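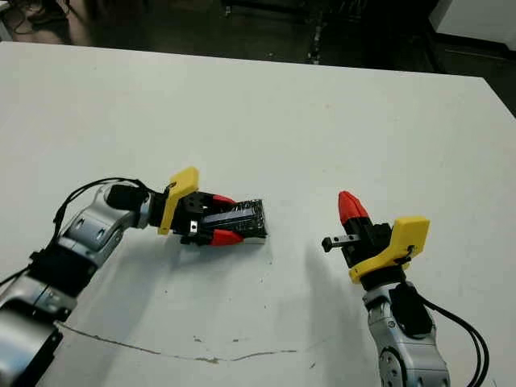 白い天板を使い始めてから、机の汚れのことをよく考えるようになった。前に使っていたのは濃い茶色の机で、そちらは何が付いても見えなかった。見えないので拭かない。拭かないのに、特に困らなかった。白にしたら一日で点々が気になり、拭き、翌日また別の点が気になる。今日はその天板のことと、黒いテープのことを書いておく。2025年4月23日の時点のメモなので、あとで考えが変わっているかもしれない。

天板はFlakholmという名前のもので、Cuvicoという中古家具の店で買った。店は駅から離れた倉庫の二階にあって、階段が急で、大きいものは店の人が別の出入口から降ろしてくれる。天板と脚は別売りだった。天板だけ先に決めて、脚はその場では決められず、後日もう一度行った。二度目に行ったときには最初に見ていた脚が売れていて、残っていた中から高さの合うものを選んだ。高さが合えばそれでいい。

買ったのは一月で、まだ寒かった。届いた日は部屋が冷えていて、天板に手を置くと冷たく、その冬は机に肘をつくのが嫌だった。下敷きを敷くことも考えたが、敷くと下敷きの縁に物が引っかかる。作業するときは一面が平らなほうがいいので、結局そのまま使っている。肘は長袖で解決した。

さて、汚れの話。

白い天板に付くものは、今のところ大きく分けると、拭いて取れる点、拭いても取れない染み、それから線になる。点のほうは、手の跡だったり、何かの粉だったり、細かい切りくずだったりする。濡らして固く絞った布で拭けばだいたい消える。消えなければ台所用の洗剤を薄めたものを付けて、しばらく置いてからもう一度拭く。ここまでで取れないものは染みとして扱い、それ以上追わないことにしている。追い始めると半日使う。一度、薄い黄色の染みを消そうとしてメラミンスポンジでこすり続けたことがあり、染みは薄くなったが、そこだけつやが変わった。光の角度によって、染みよりもつやの違いのほうが目立つ。それ以来、メラミンスポンジは流し台専用にした。

問題は線である。天板の手前寄りに、茶色っぽい細い線が波打って横に走っている。ひびなのか、こすれた跡なのか、いまだに判断がつかない。爪を直角に当てて動かしてみても、引っかかるような、引っかからないような感じで、日によって感想が違う。買うときに気づいていたかどうかも自信がない。店の照明は暗かったし、こちらは寸法を測ることばかり考えていた。値引きの理由を聞いておけばよかったのだが、値札に書いてある数字で納得してしまって、何も聞かなかった。

Yolanda Manzanoにこの線の話をしたら、鉛筆で両端に印を付けておけばいいと言われた。延びていればひび、延びていなければ跡。たしかにそうだと思い、薄く印を付けた。ところが次に机を拭いたときに、自分で印を消してしまった。白い机を使っていると、鉛筆の印は汚れに見える。手が勝手に拭く。二度目はマスキングテープの小片を貼ったが、今度はテープの角に埃が溜まり、剥がして捨てた。三度目はやっていない。天板の裏側、線の両端の真下にあたる場所に印を付けるのがいいのではないかと考えているが、裏に潜るのが面倒で先延ばしにしている。

線に何かを塗って埋めることも検討した。近所のホームセンターに、白い補修用のペンとパテが並んでいる。ペンのほうは559円だった。買って帰り、まず不要な白い板で試したところ、板の白とペンの白がまるで違う。同じ白と書いてあっても、片方は青く、片方は黄色い。茶色の細い線が、少し色の違う白の太い線になるだけなら、茶色のままでいい。ペンは引き出しに入っている。壁の画鋲の穴に一度だけ使い、それは満足のいく出来だった。壁の白には合っていたらしい。

次に黒いテープのこと。

うちには白いものと黒いものが多い。部屋の隅のキャビネットは白で、コード類はほとんど黒。色をそろえようと決めた覚えはない。安いものや余っているものを選んでいくと、だいたい白か黒になる。そしてテープも黒である。表面につやのある、よく伸びるタイプを使っている。

もともとテープは何色でもよかった。最初に買ったのは緑で、特売のかごに入っていたものだ。巻き終わりがいつもべたべたして、夏には自然にほどけた。そのあと白も使ったが、白は端から汚れる。机の白と一緒に汚れていくので、どちらを先に拭けばいいのか分からなくなる。黒にしてからは、巻いたあとの見た目については何も考えなくなった。四角いものを黒いテープでぐるりと巻くと、角が締まって見える。多少しわがあっても、つやのせいで、そういう表面のものとして目が受け取ってくれる。

いま使っているのはGoicoecheaという金物屋で売っているテープで、Clotlowという商品名が芯の内側に印刷してある。3巻まとめて1082円。1巻ずつ買うより少し安いが、まとめて買うと3巻目が古くなる。テープは使わずに置いておくと、側面に埃が付いて、その埃が巻き込まれて端が汚くなる。袋に入れて口を折っておけば防げるのは知っている。知っているが、使うたびに袋から出すのが面倒で、最初の二、三回で袋はなくなる。

四角いものを巻くときの手順は、何度かやっているうちにだいたい決まってきた。

まず巻くものを拭く。油が付いていると、テープはその場では付いたように見えて、翌朝には端が浮いている。拭いたあとは少し置いておく。次に、巻き始めを平らな面の真ん中あたりに置く。角から始めると、あとで必ずそこから剥がれる。引っ張りながら巻くが、最後のひと巻きだけは引っ張らない。伸ばしたまま終わると、テープは元に戻ろうとして端が縮み、糊だけが筋になって残る。この糊の筋に埃が付いて灰色になる。最後はハサミで切る。手でちぎると端が伸びて白っぽくなり、そこだけ目立つ。

重ねる幅は、テープの幅の半分を目安にしている。三分の一でも巻けるが、角のところで隙間が出やすい。幅を測ったりはしない。前の段のテープの縁を目で追いながら、ずれてきたら次の段で直す。直しきれないときは一段ほどいて巻き直す。伸びるテープは一度なら巻き直しがきくが、二度目になると糊が弱っているので、その分は切って捨てたほうが早い。

端まできっちり覆うかどうかは、毎回迷う。全部覆うと見た目はまとまるが、あとで中を確かめたくなったときに全部剥がすことになる。机の上の黒いのは、下の縁に沿って薄いグレーの帯が出ている。私はこれくらいで気にならない。人によっては気になると思う。Yolandaは気になるほうで、人の家の機器のコードに貼ってあるラベルの傾きまで気にする。

剥がすときの話もしておく。巻いてから日が浅いうちはするすると剥がれて、あとには何も残らない。時間がたったものは、テープの黒い部分だけが剥がれて、糊が残ることがある。この糊が指に付き、指から天板に移る。白い天板の点々の何割かは、おそらくこれが原因だと思う。テープの糊そのものは透明に近いのだが、そこに黒や茶色の細かいものがくっついて、数日かけて点になる。気づいたときには、いつ付いたものか分からない。

糊を取るのに一番具合がよかったのは、同じテープの粘着面を押し当てて、ぱっと剥がす方法だった。何度か繰り返すと、机の糊がテープ側に移っていく。消しゴムも効くが、消しかすが出る。消しかすは白いので白い机では見えず、腕で払ったつもりのものが袖に付いて別の部屋まで行く。シール剥がしの液は匂いが強く、窓を開けられる季節にしか使わない。それに、線のところに液が染みたらどうなるか分からないので、あのあたりでは使わないことにしている。

床のケーブルについても少し。

机の向こうの床に黒いケーブルがからまっている。これは前から直したいと思っているところで、天板を拭くたびに目に入る。机の上は手が届くので片づくが、机の向こう側は回り込まないと届かない。回り込むと、いま使っているものの配線を踏みそうになる。それで、また今度にしようと思って戻ってくる。

一度は全部ほどいた。面ファスナーの結束バンドを22本入りの袋で買ってきて、一本ずつ輪にして留めた。そのときは床がよく見えて、掃除機もかけられた。ところが、留めてしまうとケーブルの長さが足りなくなる。机の上で物の位置を少し変えるたびに、どれかの束を解くことになり、解いたものを留め直さずにいるうちに元に戻った。バンドは余りを含めてまだ持っている。何本かは乾物の袋の口を留めるのに使っている。

長さが余っているから輪にするのだが、余っているのにはそれなりの訳があって、動かすときのための余りなのである。だからきれいに束ねるところと、わざとだらんとさせておくところを分けるのがいいらしい。これはCuvicoの店の人が、脚を買いに行ったときに言っていたことだ。壁に近い側は束ねて、使う側は束ねない。言われてみれば店の照明の配線もそうなっていた。家に帰って試そうとしたが、うちの場合は壁に近い側に手が届かないというのが最初の問題なので、順番としてはまず机を動かすところからになる。机を動かすには上のものを下ろす必要がある。そういうわけで、まだやっていない。

色が全部黒いのも、ほどくときには困る。どれがどれだか分からないので、片方の端を引っ張って、もう片方の端が動くのを見て判断する。引っ張ると他のも動く。端に色の付いたテープを巻いておけば済む話で、緑のテープの残りがどこかにあるはずだと思って探したが、見つからなかった。あれは夏にべたべたするので、見つかっても使うかどうかは迷う。紙の荷札を付けている人もいるようだが、床に置くと紙はすぐに折れて汚れそうだ。

白いキャビネットのほうは、机よりも汚れが目立たない。同じ白なのに不思議だったが、考えてみれば立っている面には物を置かない。汚れるのは扉の手をかけるところだけで、月に一度拭けば足りる。上の面は机と同じように汚れているはずだが、目の高さの関係でほとんど見ない。先日、踏み台に乗ったときに見てしまい、布を二回すすいだ。中には工具と、使いかけのテープと、説明書の束が入っている。説明書は半分くらいがもう手元にないものの説明書だったので、その日のうちに捨てた。残りの半分も、たぶん読まない。

布は、台拭きを古くなった順に机用に下ろしている。机用からさらに古くなったら床用になる。机用にするときに角を一つ切り落としておくと、台所のものと混ざらない。これは実家でやっていた方法で、母は雑巾の角を切るのに裁ちばさみを使わせてくれなかった。テープを切ったハサミで布を切ろうとすると刃が糊で重くなっていて切れない。なるほど、と今になって思う。うちではテープ用と布用のハサミを分けてある。テープ用は刃にときどき食用油を薄く塗って、糊をふき取る。油を塗った直後にテープを切ると、今度は端に油が付いて浮く。塗ったら一晩置く。

机を白にしたことを後悔しているかと聞かれたことがある。茶色の机で小さい部品を落としたときは、床まで探しに行ってから、机の上にあったことに気づくことが多かった。白だと、黒いものはすぐに見つかる。切ったテープの小さな切れ端も、抜け落ちたネジも見える。そのかわり白いものと透明なものは見えない。この前は透明なシートの切れ端を何日も机に載せたまま気づかず、拭いているときに布に引っかかって初めて分かった。全体としては白のほうが探し物の時間は短くなったと思う。拭く時間は長くなった。

影が見えるのも白くなってからの変化で、照明を替えようかと思ったのはこのせいだ。茶色のときは影のことなど考えたこともなかった。今は手元に物を出すと、その下に薄い影が落ちているのが分かる。細かい作業のときは、自分の手の影で線が引きにくい。反対側にもう一つ明かりを足せば薄くなるはずだが、足せばコードがまた一本増える。床のケーブルを片づけるまでは増やさない、ということにした。

とりあえず今月中にやるのは、天板の裏に印を付けること。巻尺と油性ペンは机の端に出してある。延びていたらまた書く。

追記。テープの側面の埃については、芯の穴に紐を通して吊るしておくと付きにくいと教えてもらった。キャビネットの扉の内側にフックを貼って、そこに掛けてみた。扉を閉めるときにテープが中の説明書に当たって、最後まで閉まらない。フックの位置を指二本分上げて貼り直すつもり。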